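Let the Homework Stay in School

My daughter is in Year 5 at Brisdale, and she has homework four evenings in the week. I want to argue that she should have none. I know this is not a popular opinion among parents who, like me, came to this country as adults and who believe very strongly in education. I believe in it also. I was a teacher of mathematics for six years before I moved, and I gave a great deal of homework in that time. I am writing partly against my former self.

Let me begin with an ordinary evening. We come home at half past five. There is food to cook, a younger brother to wash, and a reading record to sign. After this comes the sheet. Last month it was long division, and the method on the sheet was different from the method I learned as a child. I showed my way, my daughter cried, and she told me that her teacher does it in boxes. I looked for the boxes on the internet. At eight o'clock we had finished three questions of twelve, and I had written two of the answers myself.

I am able to do long division. I have a degree. In the same building lives Bimla Kanaujia, whose grandson is in the same class, and she reads English slowly and with a dictionary. She told me that on homework nights she telephones her nephew, who drives a bus, and if he is on the late shift the sheet goes back empty. The boy then loses part of his playtime on Friday to complete it. When I heard this I was angry for some days. The child was punished for the working hours of his mother's cousin.

People say homework teaches responsibility. I have thought about this carefully and I do not agree, at least for children of nine or ten. A child of this age does not decide when dinner is, whether the table is free, whether the printer has ink or whether the baby sleeps. She is responsible for almost nothing in her evening. What the school measures, when it collects the sheets, is mostly the family.
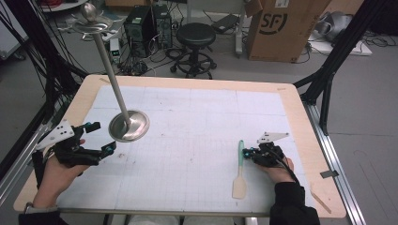
What teachers say

I asked some teachers, because it would be unfair to write only from the parent's side. Narendra Sandhu has taught in primary schools for 22 years and now has a Year 4 class. He does not like homework, but he gives it. He explained to me that when his school tried a term without it, the complaints came from parents and not from the children. The parents wanted to see something in the bag. An empty bag made them think that nothing was happening in the classroom.

I understand these parents very well, as I was one of them. At our first parents' evening I asked for extra work. The teacher was polite and gave me a booklet, and it is still in the kitchen drawer with the first page completed.

Assunta Longo, who taught my daughter in Year 3, gave another reason. Homework was for her a way to see who had understood. But she admitted that she could seldom trust it. If a sheet was perfect, was it the child or the father? If it was poor, was the lesson not understood, or was the child only tired? She preferred ten minutes at the start of the next lesson, with pencil and paper and no help, and I think she was right. Ten minutes with the teacher in the room tells more than an hour in my kitchen.

There is also the matter of marking. A class of 23 children with four sheets each week makes a large pile of paper, and somebody must look at it. Mr Sandhu does his marking after his own children are in bed. I would like him to use this hour for planning a good lesson, or for sleeping.

The objection I take seriously

The strongest argument against me came from Santosh Dhillon, an old friend with whom I disagree about most things. He says that when the school stops giving homework, rich families will continue at home with tutors, and poor families will have nothing. The homework sheet, for him, is a poor child's tutor. It is not a very good one, but it is free.

I could not answer him at once, and I am still not completely sure. Certainly the tutors exist. In our town there is Wonier, the tutoring centre above the bank, and it is full every afternoon with children in uniform. It will not become empty because Brisdale changes a policy. But I would say to Santosh that a sheet is not a tutor. A tutor explains. A sheet only asks, and when the child does not know, it continues asking. If we want to give something free to the children who have less, let us give them a person.

Such a thing is possible and it is not very expensive. At the Vishwakarma hall there is now a study hour from four to five o'clock, with a retired teacher, Faustino Orozco, and two sixth-formers. There are 20 places. The children eat something first, and nobody is sent home with unfinished work. My daughter went there through the spring and she asked me to let her continue, although on those days she misses the beginning of her favourite programme.

I should be honest that this hour depends on one man's good health and on a hall that is lent without payment. It is not a system. A school could make it one. It has the rooms, it is heated until six in any case, and the children are already inside.
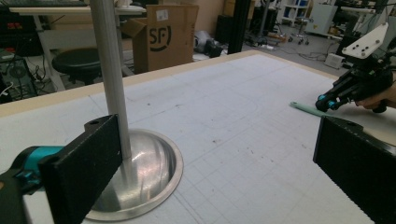
Page last changed: May

What I would keep

I do not want to forbid everything. Reading at home is a different matter. Twenty minutes with a book, chosen by the child, in English or in the language of the grandmother, has never made anybody cry in our house. I would keep this, and I would remove the signature, which turns a pleasure into an inspection. I have signed for evenings on which we did not read, and I suspect that I am not alone in this.

The times tables can be practised in the car or on the stairs. Spelling can be practised too, if it is a short list. For older pupils the question changes, and I have no wish to tell a secondary school how to prepare young people for examinations. At fourteen, one can begin to organise an evening. At nine, one should be allowed to have one.

The school has also started with Gritska, an application which sends the exercises to the parent's telephone and counts how many days in a row the child has completed them. I am told that it is optional. However, there is a chart in the corridor with the names of the children who have the longest rows, and no child of nine believes that a chart in the corridor is optional. If we cannot agree about the sheets, perhaps we can at least agree to take this chart down.

In the autumn the governors will look at the homework policy again, and parents may send their opinion in writing. I will send mine in a shorter form than this. I have offered also to help Mrs Kanaujia write hers, in whichever language she likes, and I will translate it.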